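Unpacking the shopping onto the kitchen table tonight and thinking about how much of it I buy without reading the packet. So, a few posts on groceries, mostly milk.

The table first. I put a cloth on it in January, dark blue with white leafy branches and little stars. Everything lands there before it goes in a cupboard. I used to unpack straight on to the worktop at the old flat in Foltau and half of it stayed there till the weekend.

The cloth came from Borka, the household shop by the bus station. It doesn't quite cover the table. I measured the flat before we moved and never measured the table.

Milk. I've gone over to the long-life organic sort in cartons. Fresh is nicer in tea, I won't argue. But I get through it slowly and was pouring the end of every bottle down the sink.
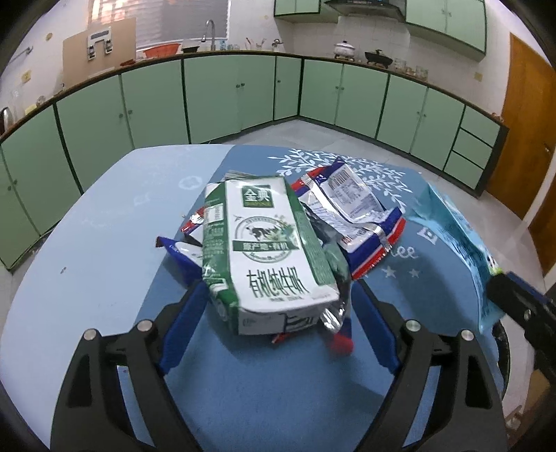 The other thing with cartons is that they stack. I keep 6 in the bottom of the cupboard and put new ones at the back. Once one is open it goes in the fridge door and gets treated like any other milk.

Someone asked where I shop now. Macaraeg for the imported things, the market for veg, and the big place on the ring road when I need flour or washing powder. Macaraeg is dearer but I can walk there.

Snacks are where the money goes. I kept the receipts last month and crisps and biscuits came to 744. Milk was 238. I didn't enjoy adding that up.

So the limit for April 2002 is 600 on snacks. Wrappers count too — no eating it on the way home and pretending it wasn't bought.

Order for putting away, as it works in this kitchen: fridge things, then freezer, then tins, then packets. Snacks go last, on the high shelf, where I need the stool.

Bags get folded and go in the drawer under the kettle. The drawer is full. I know.

Reply to two of you: yes, I tried the Cirance oat drink. Fine on cereal, split in coffee. I've got one left in the cupboard if anybody nearby wants it.

Still need eggs and onions. Had both on the list and left the list by the phone — going back out before they shut.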